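Prarina Play Eggs: Frequently Asked Questions

Colors, chewing, scuffs and the one that rolled under the fridge.

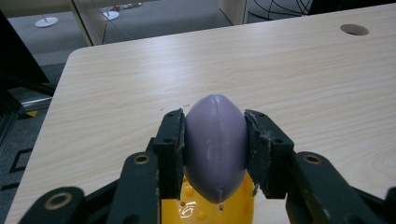

Is the purple one really purple?
Mostly. It's a matte lavender-gray, and we call it purple because "lavender-gray" got us 91 emails asking what that meant. If you were hoping for grape soda, try the Iradik set.

Why is it pointed at both ends?
So it won't stand up by itself. Eggs don't, as a rule, and your toddler may as well hear it from us.

There's a faint line down the side. Is it cracked?
No, that's the seam. Every egg has one. Please stop prying at it with a butter knife -- there is no prize inside.

How do I get scuffs off?
Damp cloth, a drop of dish soap, patience. Pale smudges usually come off. Scuffs usually don't, and after a while you'll stop noticing them.

Can it go in the dishwasher?
It can go in. We'd rather not discuss how it comes out.

Will it fit my Tello carton?
Yes, if you bought the carton after December. The older ones run small, and the lid will let you know.

I lost one. Can I buy a single egg?
Yes. Order part 1524 for purple or 2356 for any other color, and tell us which color in the notes box. Limit 2 per order. Check under the fridge first.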